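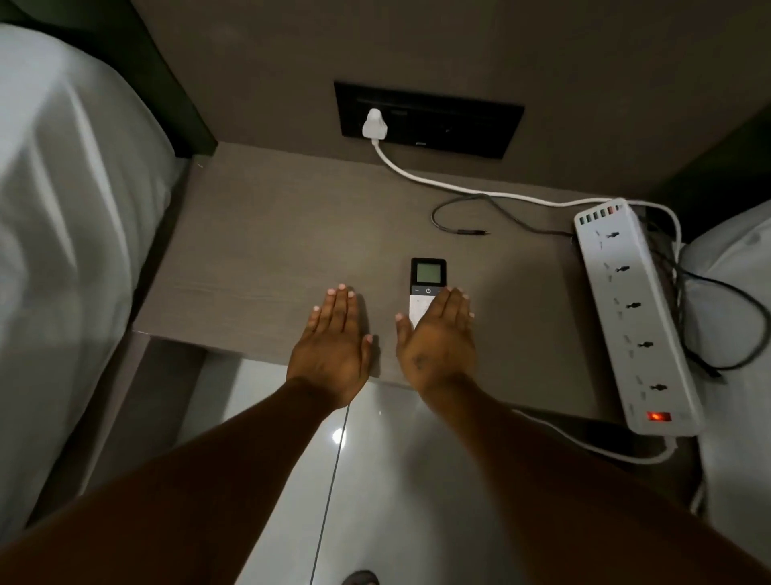
The bedside shelf, and other small corners of the guest rooms

We opened our guest house in August, after a long winter and spring of repairs. Many guests and friends asked us how we arranged the rooms, because they are small and the walls of the old building are not straight.

My name is Edeltraud Eichhorn. I keep the house together with Ottmar Wunderlich. English is not my first language, so please excuse the mistakes.

Bedside shelf, room 3

The shelf is gray with a wood grain, and the wall behind it is dark gray. Ottmar wanted white walls everywhere. I wanted one dark wall in each room, behind the bed, and in this room I won.

The outlet panel is black, set into the wall above the shelf. On a dark wall you almost do not notice it, and we are very satisfied with this choice. The white plug on the left belongs to the power strip, which lies on the right side of the shelf. It has five universal sockets and a row of small USB ports at the upper end. Our guests come with many kinds of plugs, and before we had this strip they asked at the desk for adapters every evening.

The switch of the strip glows red-orange when it is on. Some guests sleep badly with a light so near to the pillow. Please feel free to switch it off for the night, but remember that your telephone will then not charge.

The remote control is the slim one with the dark upper part and the silver lower part. The power button is just below the little screen, between minus and plus. We ask you to leave the remote on the shelf when you depart. In the first month we lost 3, and one of them came back by mail from a very kind family.

What we still want to change

The cables. There is a black one, a white one and a thin dark gray one for charging, and together they take too much of the shelf. A book and a glass of water should also have a place. Sandamali Saha, who helped us to plan the rooms, suggested a narrow channel along the back edge, painted like the wall. Ottmar prefers clips under the shelf. We will try both, each in one room, and then decide.

The power strip could also be fixed to the shelf, so that it stays parallel to the side. For now it lies free and turns a little each time a plug is pulled.

Thanks

To Hannelore Ostermann for the sewing of all the curtains, and to Ilse Rathjen, who read this page before me and corrected the worst sentences.

If you stayed with us and have an idea for the shelf, please write it in the guest book by the stairs. There are 10 ideas in it already, and four of them are about the cables.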